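A day at the Jedurside workshops open day
2021-07-04

The old rope and net works at Jedurside opens its doors to the public once a year, and this was my first visit. I went by train from Plilstead, which takes 11 minutes, and then walked along the canal. The path is flat but there is a long muddy stretch after the second lock, so wear proper shoes.

Entry was free, with a map for 50p at the gate. The map is worth having. The buildings are lettered in the order they were built, so A and B are at opposite ends of the yard and I passed the tea room twice before I found the ropewalk.

The ropewalk is the main reason to go. It is a single shed, 400 yards long, with a rail set into the floor and a door at each end. Garba Effiong ran the ropemaking and has worked there for most of his life. He set up the yarns on the hooks at the top end, walked backwards with the carriage and talked all the way down. The rope shortens as the twist goes in, and you can see the carriage creep forward against its brake. He said damp weather is the worst for it, and that they used to stop work altogether in fog. 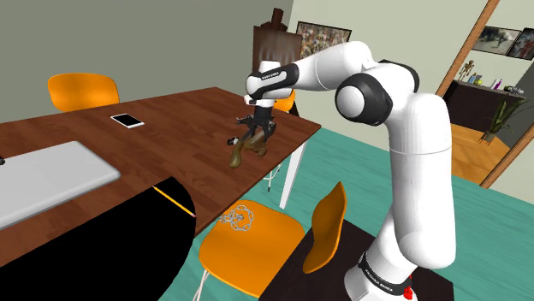 After that I went up to the net loft. The stairs are steep and there is no lift, though the ground floor of the same building has a display with the same information on boards. Netting was piecework until the loft closed, and the wage books are laid out under glass. One page lists payments for herring nets going to a firm called Zerar, with every late delivery marked in red ink. I spent longer over those books than I had meant to.

The tea room is run by Joo, the bakery from the high street. I had a cheese scone and a pot of tea. There was a queue at one o'clock and none at half past two. Seating is mostly outside, on benches facing the water.

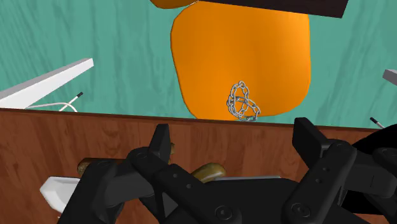 In the afternoon there was a talk on the strike of the tar house men, held in the former canteen. It lasted longer than billed and the sound was poor at the back. The speaker had traced most of the families involved and read from two letters, one of them very angry about the price of boots. The tar house itself is fenced off while the roof is repaired, and you can only look in from the yard. It still smells of tar.

I finished in the store, where the splicing lessons were. We had seven turns at an eye splice before mine held. The lesson costs £4 and you keep the rope.

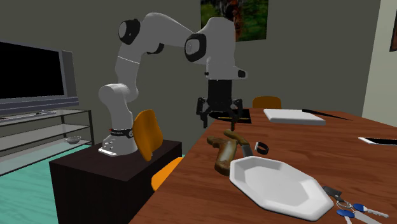
Getting there and facilities

The station is 15 minutes' walk from the gate. Parking is in the field opposite and closes at five. Toilets are next to building C. Dogs are allowed in the yard on a lead, but they have to stay out of the ropewalk. There is a second, smaller opening in August for the ropewalk only, with tickets sold at the gate.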